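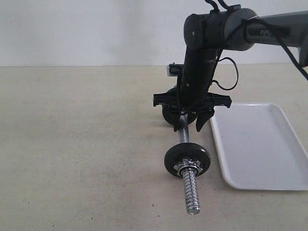

Slide 1: a small dumbbell on a tabletop

Right, morning everyone. (Wait for the door at the back, it bangs.) I've got 30 minutes and I'd like to leave ten of them for questions, so shout if I'm waffling.

I'm talking about orders. Specifically, why the order books at small factories round Rindville looked so healthy in spring and so thin by August.

Slide 2. We asked 187 firms in the Rindville and Rerholm area the same thing we ask every month: more new orders than last month, fewer, or the same? It's a very plain question and I'm fond of it! It only tells you direction, mind. A firm that lost one tiny order and a firm that lost half its work both tick "fewer". Say this slowly, people always get stuck on it later.

Slide 3, the Ovell chart. Spring is the hump on the left. A lot of that was customers buying early ahead of the price rises -- so the work got pulled forward, and summer was always going to look a bit bare next to it. How much of the drop is that and how much is real weakness? I don't know yet. My hunch is mostly the first, but I'd want the autumn numbers before I bet my lunch on it.

Slide 4, stock. Bakker had 2397 finished pump housings on the shelves at the end of August, almost double what they like to hold. They let me use the figure, so be nice about it. When shelves are that full you stop ordering castings, and then the foundry down the road has a quiet month too.

(Skip slide 5 if we're running late. It's only the freight costs.)

Slide 6, jobs. Hours have gone before people have. Overtime was cut first, then the agency shifts, and hardly any firms mentioned redundancies. I find that mildly cheering, but hours are slow to come back as well.

Last slide is the dates for the next survey. Forms are on the table by the tea urn, please take 2 if you've got a second site. Questions?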